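We use cookies to improve your experience on this site. By continuing to browse you accept our cookie policy. Accept | Manage settings

Where the spread goes: order routing at a small currency broker

Retail currency traders tend to compare brokers on two figures, the advertised spread and the maximum leverage. Shota Sakai, head of execution at Kurkier, would like them to look at the fill report instead. Kurkier is a small broker that offers currency pairs and a short list of index contracts. In October it moved its client orders off a single liquidity provider and onto a routing layer built in house, and Sakai agreed to go through what changed.

The old arrangement was simple. Every client order above the internal netting threshold went to one counterparty, Jarkolport, which quoted a price and had a short window in which to accept or decline the trade. That window is known in the trade as last look. "The quoted spread was good," Sakai said. "The problem was the share of orders that came back declined during busy periods. The client sees a requote or a worse price, and neither of those shows up in the advertised spread."

Kurkier now takes prices from three providers. Jarkolport is still one of them. The others are Grajales, a bank-affiliated desk, and Stastach, a non-bank market maker that quotes firm prices without last look. The router ranks the three on an adjusted cost, which is the quoted price plus a charge for expected rejection and a charge for expected slippage after the trade. The charges are recalculated every night for each pair.

"A firm price that is slightly wider often beats a tight price that can be withdrawn," Sakai said. "You can't see that by looking at the top of the book. You need your own history of fills, and you need enough of it in each pair for the estimate to be stable. In the less traded pairs we don't have enough, so there we fall back on a fixed ranking."

He is cautious about the size of the benefit. The first test covered 695 client orders, all of them market orders in the major pairs, and he does not consider that sample large enough to publish a cost saving from. It did show fewer rejections. It also showed that the router was sending too much flow to Stastach in the minutes around economic releases, when the other two widened their quotes and Stastach's posted size was small. Large orders were being split into more pieces than intended. The team added a limit on the number of splits and raised the minimum size per piece.

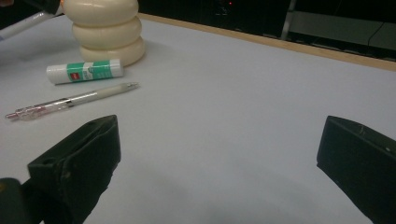 Splitting has a cost that is easy to overlook. Each piece carries its own ticket charge from the clearing broker, and each piece tells the market something about the order behind it. "If you hit three venues in sequence, the third one may have moved by the time you get there," Sakai said. "So we send them together. Then you have to handle the case where two fill and one doesn't." In that case the router tries the remainder once more at the next best price and then gives the client a partial fill at the average rate, with the unfilled part reported separately. Under the old setup the whole order would have been rejected.

Nhàn Hà, who runs risk at the same firm, was responsible for the less visible part of the change. With one counterparty, margin was posted in one place and positions netted automatically. With several, a long position at one provider and an equal short position at another both consume margin, even though the firm has no market exposure.

"The exposure report said zero and the margin report did not," Hà said. "That is a funding cost. It has to be charged back to the routing decision or the router will always look cheaper than it is."

Her solution was to set a limit on the gross position at each provider and to let the router know how much of the limit was in use. As a provider gets closer to its limit, new orders that would increase the position there become more expensive in the ranking, and orders that would reduce it become cheaper. The adjustment is small during normal trading. It matters most on Friday afternoon, when overnight and weekend margin rates apply and the firm tries to bring its gross positions down before the close.

She was asked whether clients could be disadvantaged when the router prefers a provider for the firm's funding reasons. Hà said the adjustment is capped, and that the client always receives the best available firm price at the moment of execution. If the router picks a provider with a worse price, Kurkier absorbs the difference. "It goes to our account and I look at it every morning," she said. "If it grows, the cap is wrong."

On leverage, both were reluctant to be drawn. Hà considers the headline ratio a poor measure of client risk, given that most accounts use a fraction of what is allowed and a few use all of it. She would prefer margin requirements that step up with position size. Kurkier applies a scale like this to its index contracts and is considering it for currency pairs. The practical difficulty is the trading platform, which calculates margin per symbol and does not handle tiers well when a client holds offsetting positions.

Sakai's next item is reporting. Clients can already ask for the execution time and price of any order. He wants the statement to show the best quote at the time the order arrived, the time taken to fill it, and the difference between the two prices, with positive and negative slippage listed separately. Averages hide the direction, he said, and a broker that passes on only the negative side can still report a small average.

Stop orders will stay outside the new router for now. A stop becomes a market order at the moment it is triggered, often when all three providers are repricing, and the fill history for those moments is thin. "I would rather keep them on the fixed ranking until we have more data," Sakai said. He expects to look at it again after the next change to the clearing agreement, which is still being negotiated.

Get our weekly brokerage and markets newsletter. Enter your email address to subscribe. You can unsubscribe at any time.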